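Start | Über die AG | Protokolle | Termine | Downloads | Kontakt

Robotik-AG Umau
Protokoll der Arbeitssitzung, März
Projekt: Turnalo (Wettbewerbsbeitrag, Kategorie Serviceaufgaben im Innenraum)
Beginn: 16:30 Uhr
Protokoll: Schriftführung der AG
Verteiler: Mitglieder, Betreuung, Ablage

TOP 1 Formalia
Die Beschlussfähigkeit wird festgestellt. Das Protokoll der Februarsitzung wird ohne Änderung angenommen. TOP 4 (Material) wird auf Antrag der Mechanikgruppe vor TOP 5 belassen, der Antrag der Softwaregruppe auf Vorziehen ist damit erledigt.

TOP 2 Stand der Aufgabe »Abfall«
Die Aufgabe gliedert sich unverändert in 2 Abschnitte:
a) Flasche vom runden Tisch aufnehmen und in den kleinen Papierkorb abwerfen
b) Beutel aus dem Papierkorb entnehmen und zum Treteimer mit gelbem Deckel bringen
Die Softwaregruppe berichtet, dass Abschnitt a) im Ablaufplan vollständig hinterlegt ist. Für Abschnitt b) fehlt die Freigabe der beidhändigen Greifbewegung. Strittig ist der Übergabepunkt zwischen rechter und linker Hand. Die Mechanikgruppe bevorzugt eine Übergabe direkt über dem Papierkorb, die Softwaregruppe eine Übergabe mit angehobenem Unterarm. Beide Varianten werden bis zur nächsten Sitzung als getrennte Abläufe geführt.
Das Zeitlimit je Durchgang beträgt laut Reglement 90 Sekunden. Die Zeitnahme beginnt mit der ersten Armbewegung und endet mit dem Zurückfahren beider Arme in Grundstellung.

TOP 3 Datenaufzeichnung
Der Bestand für Turnalo umfasst 876 Aufzeichnungen. Die Benennung der Dateien ist uneinheitlich. Beschluss: Ab sofort gilt das Schema Aufgabe_Abschnitt_Durchgang, Kopf- und Handkamera werden im selben Ordner abgelegt. Ältere Aufzeichnungen werden nicht umbenannt.
Die Auswertung der Handkamera liefert bei tief geführtem Arm viel Teppich und wenig Zielobjekt. Die Softwaregruppe prüft, ob diese Abschnitte beim Training geringer gewichtet werden.
Einstimmig angenommen.

TOP 4 Material
Bestellung bei Ikonen: 3 Sätze Fingerkuppen, Kabelbinder, Müllbeutel in der bisherigen Größe. Das Angebot liegt vor, die Kosten trägt der Projektetat. Die Kabelführung am linken Unterarm ist zu überarbeiten, das Kabel soll enger am Gehäuse liegen. Zuständig: Mechanikgruppe.

TOP 5 Wettbewerb Drisumside
Die Anmeldung ist abgeschickt, eine Bestätigung steht aus. Die technische Beschreibung ist bis Ende April nachzureichen. Offen sind der Abschnitt zur Sicherheitsabschaltung und die Maßskizze. Der Transport erfolgt liegend in der vorhandenen Kiste, die Polsterung der Schultergelenke wird vorher kontrolliert.

TOP 6 Verschiedenes
Der Raumplan für April hängt aus. Ladegeräte sind nach Gebrauch in den Schrank zurückzulegen. Die Sitzung endet um 18:10 Uhr.

Offene Punkte
- Übergabepunkt festlegen (Software, Mechanik)
- Kabelführung linker Unterarm (Mechanik)
- Maßskizze für Drisumside (Dokumentation)
- Gewichtung Handkamera (Software)

Anlage: Aufnahmen zur Aufgabe »Abfall«

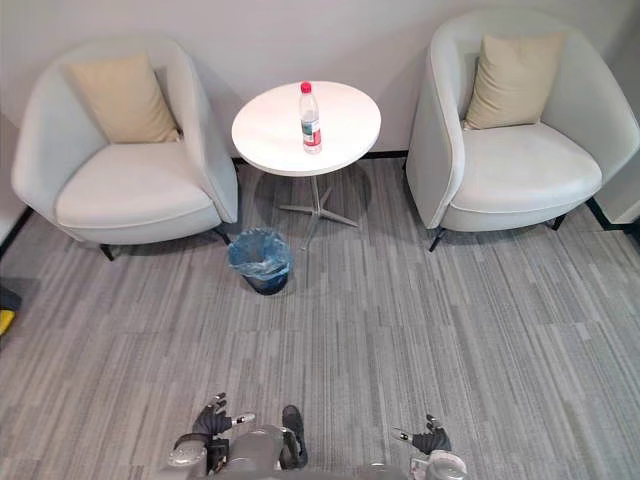
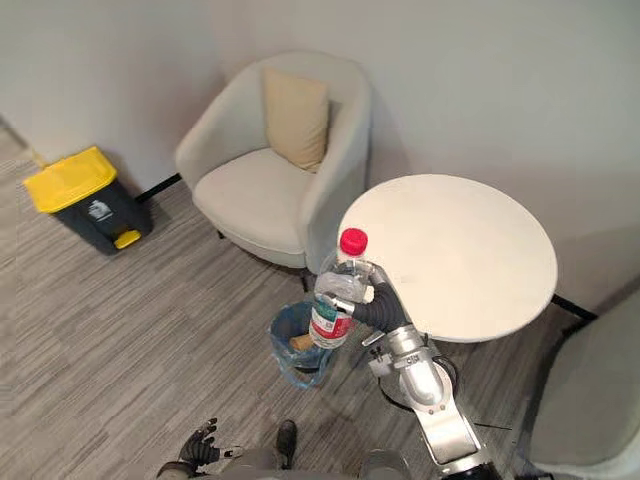
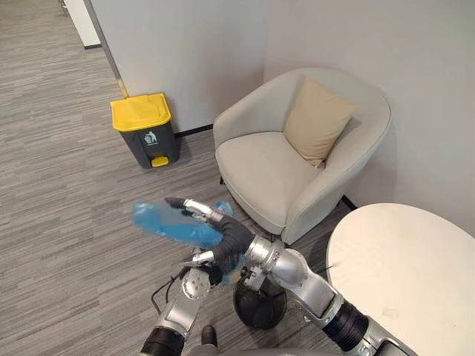
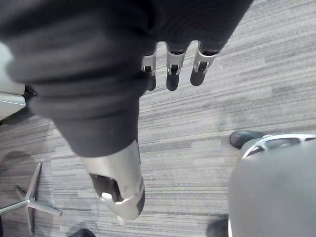 Letztes Bild: Handkamera, Finger über dem Teppichboden.

Robotik-AG Umau | Kontakt über das Sekretariat | © Robotik-AG Umau | Nach oben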